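Chapter 5
Seeing the Work: Visits, Demonstrations and Open Days

Before you read
Think of a machine you have watched at work. How long did you watch it before you understood what it was doing?

Key terms: demonstration, cycle, operator, gripper, packaging

Most people first meet automation as visitors. They stand behind a painted line in a factory or next to a table in a school hall and watch a machine do one job several times. A visit like this is short, and the host chooses what is shown. A careful visitor can still learn a lot from it.

This chapter follows one open day, held at the Galwood training center in Steltholm on Aug 3, 2021. The center teaches packing and warehouse skills, and the subject of the day was the handling of small packaged goods. Ghassan Khasawneh ran the main demonstration. Lama Abu Hammour met the visitors at the door and gave each group a sheet with 5 questions to answer before leaving. The center had planned for 100 visitors and received 200, so the groups were larger than intended and the talks were cut short.

The first talk dealt with wrapped food. A carton has flat sides and a fixed shape. A packet of candy bends, slides and may lie under another packet. Its surface can shine under a lamp or in sunlight, and the printing on it may be sideways or upside down. A person deals with all of this without much thought. A gripper has to close in the right place, at the right angle and with the right force. Khasawneh told his group to watch the tips of the gripper, where the contact is made, and to leave the rest for later.

Delwyn Tomoana, a visitor from a bakery, wrote in her notes that she had expected speed and spent most of her time looking at how one packet lay across another. We will return to her notes in Section 5.2.

Section 5.1 explains how to prepare for a visit. Section 5.2 covers what to record during a demonstration. Section 5.3 compares an open day with a normal working shift, and the exercises at the end ask you to write a one-page visit report.
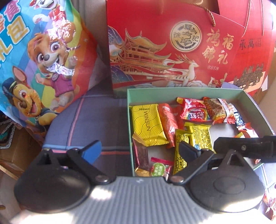 What should a visitor write down first at a demonstration?
The task, in one plain sentence, followed by the start and end of a single cycle. Details of the machine can be added once those are on paper.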